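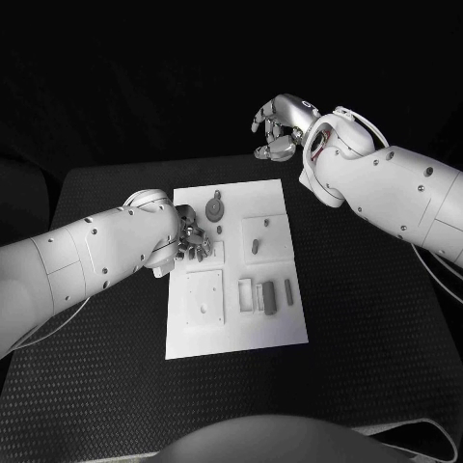 Right, Flendville sacking their manager with 5 games left. I've had two coffees and a row with my brother about it, so you're getting a thread.

First off, Golnar Asadi took over a side that couldn't defend a throw-in. We went eleventh to fourth on a squad of kids and loans, and she did it without ever once slagging off the board in public (I would have, every single week).

Yes, the Wastberg game was grim. I was there, one of 1,582 getting rained on, and we didn't have a shot until the 57th minute. But you don't bin a manager over one wet night away from home!
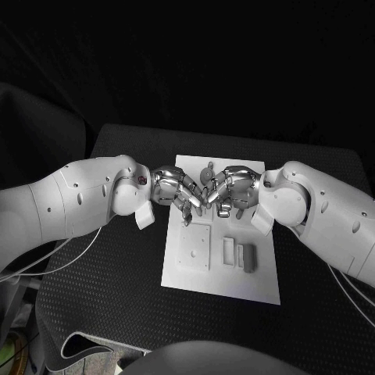 My real worry is the midfield. Dae-han Cha and Bríd Brennan only got going once Asadi stopped playing them on top of each other and let them work from opposite sides. Since then they've been like those two white arms over the board, one coming in from the left, one from the right, hands meeting bang in the middle. Who's going to keep them doing that now?

And please don't say Rosalba Longo. Lovely coach, brilliant with the under-18s, but she likes a back three and we own two centre-halves - one of them is Senan Nic Giolla, who's been out since August.

Anyway, I've got my ticket for Saturday and I'll be singing Asadi's name whether the board like it or not. Who else is going?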